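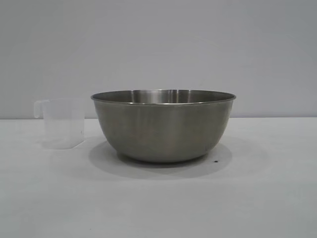
Ticket: mixing bowl moves on worktop during pouring
Site: Indwood test kitchen, bench 2
Opened by: Olga Llorente, 14 Jun 2024
Assigned to: Bonifacio Gallardo
Status: closed, one follow-up

Reported fault
The large steel bowl slides when water is poured against the inside wall. It also rocks slightly when empty. Reporter suspects the bench has gone out of level after the Erkutholm refit.

Equipment
Stainless steel mixing bowl, brushed outside, short foot ring. Translucent plastic measuring cup with loop handle. White worktop, no mat.

Checks carried out
1. Spirit level laid along the bench, then front to back. Level both ways. Bench ruled out.
2. Bowl emptied, turned over and a steel rule laid across the foot ring. Light visible under the rule on one side – the ring has a shallow dent.
3. Worktop wiped with a dry cloth. Crumbs on the cloth. Rocking unchanged after wiping, so debris is not the main cause.
4. Poured 600 ml from the cup in one go, against the wall of the bowl. Bowl moved 32 mm.
5. Repeated with 800 ml already in the bowl. No movement. The added weight is enough to hold it.
6. Bowl turned by 90 degrees and step 4 repeated. Bowl moved again, by less. Viewed the rim from low down and close to the steel to look for a matching bend. None found.
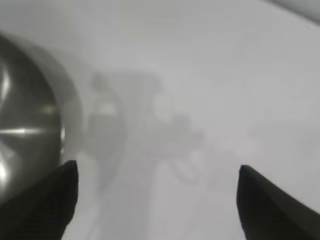 Cause
Dented foot ring. The bowl rests on part of the ring only and slips when the load comes from one side.

Fix
Damp cloth folded flat under the bowl for the time being. Pour into the centre, slowly, until the base is covered. Do not try to knock the ring straight – Crescencio Arrieta did this with the old Pearce bowl and it leaked at the base afterwards.

Comments
Llorente: Cloth works. Rocking gone, can live with it until the new one comes.
Gallardo: Replacement requested from stores, same diameter. Delivery expected in July. Measuring cup is fine and stays in use.

Follow-up
Eimear Gallagher to check the foot ring of the replacement with a steel rule before it goes on the bench.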